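Kitchen Cell Gallery: Raleck and Momau Controllers on the Same Arm

Posted 21 Jul 2023 by Gizella Simon

We have been comparing two controllers on the simulated arm at Cidaston, the Raleck and the Momau. Both get the same kitchen, the same arm and the same job: bring the gripper over the counter, take the brown canister off the yellow scale, and put it down by the knife block. The kitchen is rendered, so every run can be repeated from a saved start.
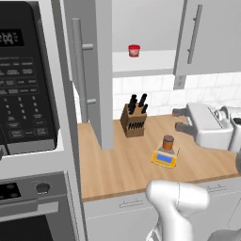
The scale with the canister on it, and the white arm in front of the counter, in both pictures.
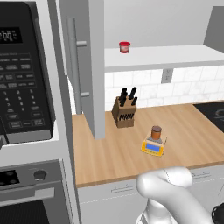
Kozma wrote back after reading the draft of this page and asked whether a simulated counter tells us much about grip at all. Contact friction was set by hand in February, he said, and the Raleck was tuned against that same value, so it had a head start before the first run. He would like to see both controllers run again with the friction changed by 10 percent each way, and the scores kept apart from the old ones.

That is a fair point and we have added it to the list. The friction value has not been touched since it was set, and the Momau came in later with its factory gains.

How the runs were set up

Each controller got 100 runs. A run ended when the canister was standing on the counter with the gripper open, or when the time limit was reached. The cabinet door stayed open for all of them – it limits how far the arm can swing to the left, and we wanted that in the test.

What we noticed

The Raleck takes a shorter path and closes faster. It also tends to nudge the scale on the way out, which we did not score but probably should have.

The Momau is slower on the approach and stops for almost 2 seconds before closing. It holds the canister straighter during the lift. Changing its approach speed took one setting – the Raleck needed a full retune for the same change.

Still to do

Rerun both with the new friction values. Add a penalty for moving the scale. Try the wider fingers, which open 5 mm more on each side. Results will go on this page when the runs are finished.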